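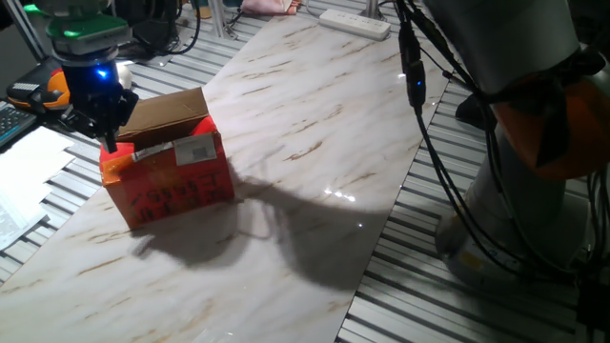 Brimlow Rim
Grasp planning for open containers

Rim is a planning and control package for arms with parallel grippers that have to handle open boxes, trays and cartons. It finds the upper edge of a container, picks a stretch of wall that can be gripped, and brings one finger down inside and the other outside. It runs as a service next to your existing robot controller and is called with a single request.

General grasp planners treat a box as a solid block. That is fine for a sealed carton narrow enough to fit between the fingers. An open one is usually wider than the gripper can span, and its walls bend when pushed from the side. Rim looks for thin, upright edges first and falls back to a whole-body grasp only when none is usable.

What is in the package

Edge finder. Takes a depth image and a colour image from one fixed camera and returns the rim as a chain of short straight segments, each with a height, a direction and a confidence value. Raised flaps are reported separately and can be included or left out of the search. Printed patterns, tape and handwriting on the outer faces do not count as edges unless the depth data agrees.

Grasp ranker. Scores each segment by wall thickness, distance from the nearest corner, clearance for the inner finger and the turning load expected when the box is lifted. Corners are stiffer than the middle of a wall, so on light card the ranker prefers positions close to them. The weights are in a plain text file and can be changed without restarting the service.

Approach planner. Builds the path from the current arm position to a point above the rim, then a straight descent. The last part of the descent is run at reduced speed and stops on contact. Where two arms share a table, the second arm is passed in as a moving obstacle with its own joint state. Rim does not plan for both arms at once; see Limits.

Replay tool. Records every request, the images it used, the ranked list and the joint path that was sent. A recorded run can be opened on a desktop machine and planned again with different settings. Most tuning is done this way, with no arm attached.

How a request is handled

The calling program sends a region of the table and a task, either lift, drag or tilt. Rim takes one image pair and removes the table surface. The plane is fitted to depth only and then checked against the saved table model - glossy tops return patches of false depth under bright lights, and an unchecked fit can come out tilted. The edge finder then runs on what is left.

The ranker returns up to five candidates. The approach planner tries them in order and keeps the first with a clear path. If all fail, the reply contains a reason code for each one and no motion is sent. The caller decides whether to take a second image, nudge the box or stop.

A drag request uses the same grasp as a lift but keeps the container in contact with the table and limits the downward force. A tilt request needs a free side and will be refused if another object is within the tilt radius.

Requirements

Controller: any arm that accepts joint position streaming. Ready-made drivers are supplied for four controller families and the driver interface is documented.
Gripper: parallel, two fingers. Narrow fingertips are recommended. The finger outline must be supplied as a mesh, including any pads or screws that stand proud.
Camera: one depth camera, fixed to the cell frame or to a separate stand. Wrist cameras are supported by the edge finder but not by the table check.
Computer: 64-bit Linux. A graphics card is optional and shortens the edge finder step only.
Calibration: camera to base, repeated whenever the stand is moved. A checking routine is included.

Settings most often changed

rim_min_height: lowest edge that will be considered. Raise it if loose papers or cables on the work surface are picked up as edges.
flap_policy: ignore, allow or prefer. The default is ignore. An upright flap is easy to see and easy to grip, but it folds at the crease when loaded.
inner_clearance: free space needed behind the wall for the inside finger. Set it from the finger mesh and not by eye.
descent_stop: contact force at which the descent ends. Thin card needs a low value, and too low a value will stop on joint friction.
shadow_mask: on or off. Leave it on where the arm shades the container from the main light.

Test set

Each release is checked against the Gulton set, 2,000 recorded requests covering 113 containers. The set was put together by Jucélia Batista and Gunvor Söderlund and includes crushed, taped and partly filled boxes. Results for each container are shipped with the release as a table, failures included. Customers on a support plan may send in their own recordings to be added.

Limits

Clear plastic tubs are not supported. Round containers work only where the rim is close to straight over the width of the finger. The second arm is avoided but never moved, so a badly parked arm will cause refusals. Rim has no knowledge of what a box weighs; if the load limit matters, set it in the controller. It is not a safety function and must not be used as one.

Licensing and support

Rim is licensed per controller. The replay tool may be installed on any number of desktop machines at no extra charge. Plonosen, our older planner for sealed cartons, can share a licence with Rim on the same controller, but the two cannot stream to the arm at the same time.

The driver guide is maintained by Aníbal Grajales. Questions about evaluation licences go to Yvonne Sowerby at the Brimlow office. Please attach a replay file to any fault report - without one we can usually only ask for it.

Page last revised Sat 29 May. The default for flap_policy was changed from allow to ignore in the April release; existing settings files are left as they are.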